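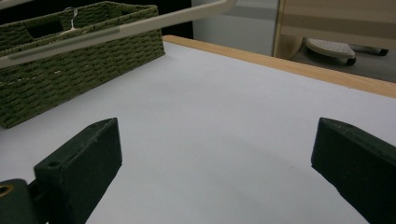
Kapitel 4
Greifen lernen: Vom Handgriff zum Datensatz

Wie nimmt man einen Kleiderbügel in die Hand? Probiert es aus, bevor ihr weiterlest, und zwar ganz langsam! Ihr werdet merken, dass eure Finger schon vor der Berührung den passenden Abstand haben, dass ihr den Bügel fast immer an derselben Stelle fasst und dass ihr beim Anheben nachfasst, ohne darüber nachzudenken. Genau diese kleinen Entscheidungen stecken hinter allem, was in diesem Kapitel kommt.

Die Robotik-AG in Noseck hat sich ein Schuljahr lang damit beschäftigt. Ihr Projekt heißt Clumum, und die Aufgabe klingt harmlos: einen Haushaltsgegenstand greifen, anheben, an einem anderen Ort ablegen. Bis Juli kamen 569 Durchgänge zusammen, 76 davon misslangen (und gerade die sind spannend, ihr werdet in Abschnitt 4.3 mit ihnen arbeiten). »Am Anfang haben wir viel zu schnell zugegriffen«, schreibt Jae-in Kwak im Projekttagebuch. »Dann haben wir die Finger neu gezeichnet, und plötzlich machte es richtig Spaß.«

In diesem Kapitel lernt ihr,
– wie die Form der Finger den Griff beeinflusst,
– was Öffnungsweite und Anfahrwinkel bedeuten,
– wie man einen Versuch so protokolliert, dass andere ihn wiederholen können.

4.1 Zwei Finger reichen weit

Ein Parallelgreifer besitzt zwei Backen, die sich aufeinander zubewegen.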